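Mug tree or shelf?

palacios116
Moving our mugs out of the cupboard as it's full. Is a mug tree any good on a worktop, or does it just get in the way?

Prostinow
Had one for 5 years. No trouble, it takes up very little room.
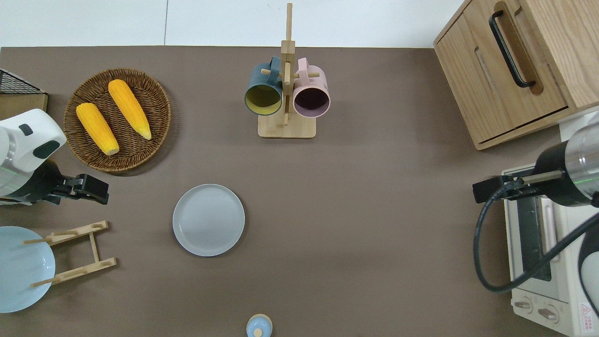
Mug tree at the back, corn in the basket

ino_2
Disagree - they collect dust and ours tipped over when loaded on one side. I'd put up a shelf.

Prostinow
Depends on the base. Mine is square and hasn't tipped yet.

palacios116
Renting, so no shelf. Will try a tree.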